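Gripper and camera comparison: frequently asked questions

Last updated January 4, 2026

These are the questions that keep landing in our inbox since we put our first comparison notes online in July. Answers are by Yulan Yao unless someone else got there first. If you came for a winner, scroll to "So which one should I buy?" and prepare to be disappointed.

Who pays for this?

We do. Pindum makes packing fixtures for small warehouses, and we got tired of buying arms and grippers on the strength of a video. The Zatier fingers and the Buzatu fingers were bought at list price. The Rutano controller came as a loan, and we sent it back. Rutano did not see these answers before they went up.

What did you compare?

Two sets of parallel fingers on the same arm, with the same wrist camera and a second camera fixed at the workspace. We ran each set with the arm maker's own controller and again with the Rutano. That gives four combinations. We did not test suction, soft grippers or anything with more than two fingers, so please stop asking us how those did.

How many tries is that?

354 grasps that we were willing to count. Another 44 were thrown out for reasons that had nothing to do with the gripper, mostly software stops and a loose connector. We list the thrown-out ones in the log so you can argue with us. A few people have, and on one point they were right: we had dropped a run that should have counted against Zatier. It's back in.

Why cardboard?

Our customers pack cardboard boxes. A gripper that can hold a machined aluminum block at a trade show tells me very little. Cardboard bends, the cut edge crushes, and the wall you lined up on is rarely as straight as the drawing. Every supplier we called said their fingers handled "standard packaging." When I asked which packaging, I got a brochure.

Is gripping a box by its wall a fair test?

Fair enough for us. It is an awkward grasp, with one finger inside the box and one outside, and you can't get away with being sloppy about the approach. If the fingers come down at the wrong spot, one of them lands on the edge. You may never need it. In that case, weigh our results accordingly and look at the flat-lift numbers in the log.

The data sheet says the grip force is adjustable. Doesn't that solve it?

It's adjustable, yes. On the Zatier set the bottom of the range was still more than I'd want on thin board, and the steps between settings were coarse. Buzatu gives you finer steps and then hides them two menus deep. Neither data sheet says how the force was measured or with what finger pads. I'd treat both numbers as decoration until you've put your own gauge between the fingers.

Do I need a wrist camera if I already have a fixed one?

I went in thinking no. I now think it depends on how deep your boxes are. A fixed camera doesn't see over a tall wall, and it will lose a grasp point the moment the arm leans across it. The wrist view gets you the last stretch of the approach. It also gives you motion blur, a cable that wanders into view, and a picture that is useless for planning anything farther away. Anyone selling you a wrist camera as the only camera should be asked to show the raw video at full speed.

Which camera resolution did you use?

Whatever the controllers defaulted to. We tried the higher setting for an afternoon and it made the logs bigger. It did not change a single pass or fail.

What frame rate?

30 per second on both cameras. The Rutano box claims it can take more. With both cameras running, ours began dropping frames, and support suggested a different cable. The different cable dropped frames too.

Did the Rutano controller make a difference?

To setup time, yes. It found the arm and both grippers without a fight. To the grasps themselves, I can't say so with a straight face. The gap between controllers was smaller than the gap between one session and the next on the same controller. Their sales page says otherwise, and I would like to see the log behind that page.

Can I see what the cameras see?

Two stills are further down, one from each view. Full logs are available by email, as long as you don't mind large files and our file names.

So which one should I buy?

If you handle mixed board and have someone who enjoys menus, Buzatu. If you want to bolt it on and leave, Zatier, with softer pads than the ones in the bag. I wouldn't pay extra for the Rutano on the basis of what we saw. Ask for a loan first and test it on your own boxes.

Will you test my gripper?

Maybe. Send it with the list price written down and no conditions attached.

Camera views
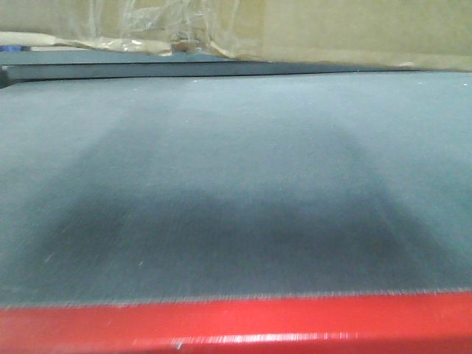
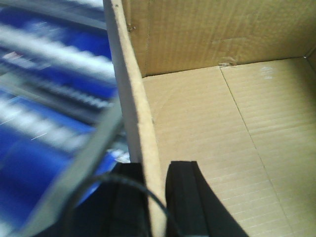

First still: fixed camera, gray work surface and red bar. Second still: wrist camera, a finger on each side of the box wall.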